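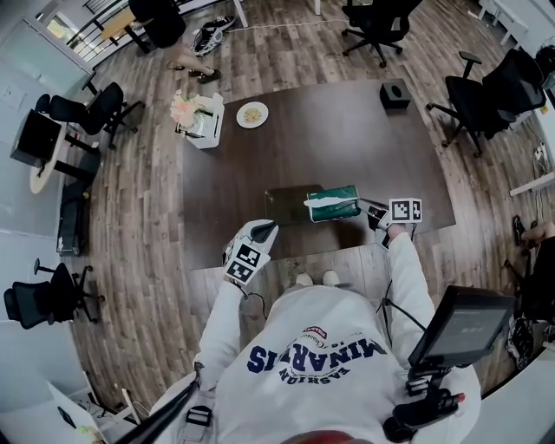

The big table, with the tissues, the flowers and the plate of food.

I wrote last time that I wanted to make our meeting table nicer, and two people asked me what I have changed. So I will try to explain, although it is a small subject.

We moved to the office on Giltivgate in January. The table was already in the room. It is very large and dark brown, and for the first weeks I did not like it at all. On a dark table you see every crumb. My colleague Tanner Sawatzky wanted to cover it with a cloth, but we tried one from his home and it looked like a birthday party for children.

Now we keep it bare, and I put only few things on it. The flowers stay in a far corner, in their white box. They are pale pink and cream, and I find that such soft colours look much better on dark wood colour than red ones. The box cost 39 at Bezerra, which I think is too much, but I have used it for every bouquet after that.

The tissues were a longer discussion. I like the green packs and I wanted to give them a fixed place, so I bought a flat dark tray. It is nearly the same tone as the table and does not disturb the eye. The pack should lie fully on the tray. It slides off a little whenever somebody takes a tissue, and I push it back when I pass.

For food we use one white plate. Before, everybody put open bags on the table and we ate from the bags, and I was finding salt between the floor planks until the evening. A plain round plate is enough for a small snack in the afternoon.

What I still want to change is the little round side table. Its wood is light and it does not match with anything. Tanner says I should leave it in peace. Maybe I will look at Flernudov for a darker one when they have their spring prices.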